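Kestville History Forum > The Great War > Men, families and letters

Topic: Great-grandfather's motor ambulance, France 1915

Gustideo wrote:
Hello all, I've been reading on here for ages and finally have something to ask. My great-grandfather drove a motor ambulance in northern France from May 1915. Before the war he'd been a chauffeur for a family called Quintero, and the story handed down to us is that their own car was shipped over with him, had its back end sawn off and a wooden ambulance body put on. My gran told it beautifully, with the lady of the house weeping on the quay (over the car, Gran always said, and not over him!).

What I have on paper is 34 letters to his sister, a driving licence and one bill for tyres. He mentions "the old girl" over and over but never says what make she was. Would a private car really have been used like that, or has the tale grown in the telling?
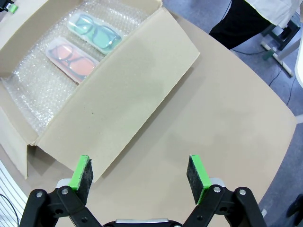 Zenton replied:
Lovely post, and welcome. Yes, it certainly happened. Plenty of owners gave or lent their cars in the first winter, and the big touring chassis were strong enough to take a new body. By May 1915, though, I'd expect him to have been given a purpose-built vehicle, so I'm a bit doubtful about the Quintero car going over with him as late as that. "The old girl" might be any lorry he'd grown fond of. My own grandad called his bicycle that.

Mimoza Georgiev replied:
I don't agree with Zenton about the date, I'm afraid. Cars were still being handed over well into 1915, and some of the voluntary units took whatever they were offered and were glad of it. I spent most of last winter going through the subscription lists in our local paper, and one appeal that spring raised 300 pounds just to convert cars people had already given. Does the tyre bill have a size on it? That would narrow things down nicely.

Gustideo wrote:
Oh, that's a good thought, thank you! It's very faded, but I can make out two tyres and a Boulogne address. I'll try it by the window tomorrow. In one letter he says he has done 4,000 miles "and she has only sulked twice", if that's any use.

Zenton replied:
Fair enough, Mimoza, I'll give way on the subscriptions, but money raised in spring doesn't put a car in France by May. Bodies took weeks to build. Still, 4,000 miles is a good long stretch, so what's the date on that letter?

Gustideo wrote:
August, no day given. I'm typing them all up and have got through 20, so I'll post the ones that mention her once I've checked my spelling against his, which was dreadful.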